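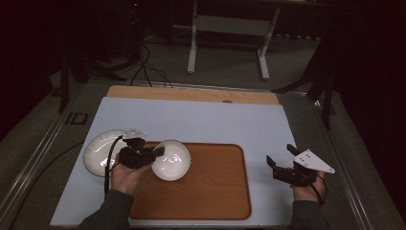
Handheld Grippers at the Pandside Open Day: A Review

The Plodton equipment group attended the January open day at Pandside to assess the handheld gripper pair offered by Minhas. The session was led by Kelechi Mohammed and began with a tableware exercise, using a round white plate, a white bowl and a wooden tray on a light blue board.

Handling
The operator holds one black gripper in each hand. Reviewers found the grips comfortable for short periods, although two reported tired wrists by the end of the 53-minute session. Each gripper has its own cable, and a plate set near the operator is easily crossed by it. A longer lead routed over the shoulder would be welcome.

Setup
The aluminum-railed table was well suited to the exercise, and the pale board made it easy to follow the dark jaws. Lighting beyond the table was low, and visitors at the back asked for a second screen.

Documentation
The printed guide is clear on startup and storage. It says little about replacing the finger pieces, and the parts list does not match the Nundolard catalog.

Rating
The group awards the pair 60 points out of a possible 100 and recommends a trial loan before purchase. Requests should reach the Plodton office by noon on Thursday.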